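Progress report to the Thoroddsen small grants fund
Project: Tabletop arm, Cunbridge shared workshop
Prepared by Bo-ram Woo, 12th September

Dear Unnur Bergmann,

We have had a really good stretch since the August report, and the gripper is now on the arm! That was the milestone we were most nervous about, so I'll start there.

The hand is the second version. The first had single-bar fingers, and the pads rotated as they closed, so anything round got squeezed out of the front. Blair Swanson redrew the whole thing with parallel linkages, two bars to each finger, and put fine horizontal ridges on the faces of the pads. The palm plate is wider too, which gives us much more room to get a screwdriver in. Blair went through a lot of paper before the spacing of the pivots came out right, and I have kept the sketches in the project folder if you would like to see them when you visit.

The wrist camera is also mounted, looking out past the fingers. Kirsten Holst wrote the capture script over two evenings and it saves a still each time we send an open or close command. It has already been useful for checking that both fingers travel the same distance.

We have run the open and close cycle 861 times so far. The target we agreed on in the application was 1000, and I expect to get there within the next couple of workshop nights. We stopped once, at cycle 433, when a pivot bolt on the left finger had worked itself loose. We put thread locker on all of them and started up again the same evening - no trouble from the pivots after that.

Not everything is where I'd like it. The controller board (we call it Priken, after Shuk-fan Au's old boat) still drops its connection to the laptop if the arm moves fast near the base. Shuk-fan suspects the connector and has a replacement on order. Until it comes we are running at half speed, which is fine for cycle testing but too slow for the pick and place trials. Cable routing is the other open job. At the moment the cables just lie across the table, and I want them clipped along the arm before we let anyone else drive it.

Money: the motors and the bolts came in under what we had set aside, and the camera went a little over. We would like to move the leftover from the motor line to cable clips and a spare set of finger pads, if you are happy with that. Receipts are in the same folder as before.

Next up:
Finish the cycle test
Fit the new connector and go back to full speed
Clip the cables along the arm
First pick and place trials with the wooden blocks
Open evening with the Tondow makers group, date to be agreed

Thank you again for backing this. It is a lot of fun to see the thing move, and we would love to show you in person. Let me know about the budget change when you get a chance.

Bo-ram

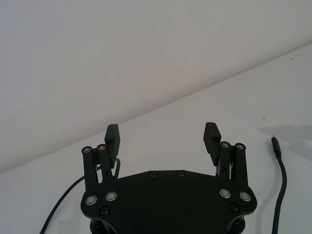 Version 2 of the gripper from the wrist camera, fingers open.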